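About Londov

Londov is a small shop for wooden storage boxes. We started in Kinditz with one workbench and 3 models, and today we keep 66 models in stock — most of them for jewelry, buttons and small findings.

Every box is looked at on a plain white surface before packing. We open the lid, check the hinges and the partitions, and try the compartments with small pieces.

A box with glass in the lid and nine compartments, with two small round pieces on the board before it: 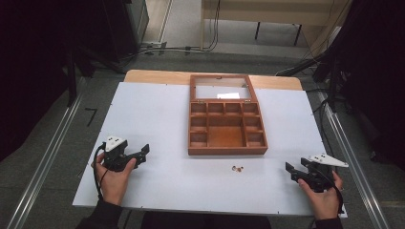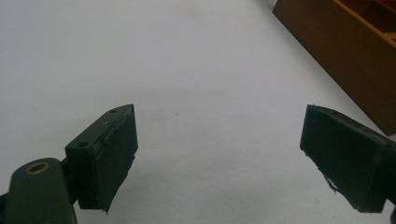

Visit us

Our showroom in Usum is open from March until October.

Related
Caring for stained wood
Cormier gift boxes
Delivery and returns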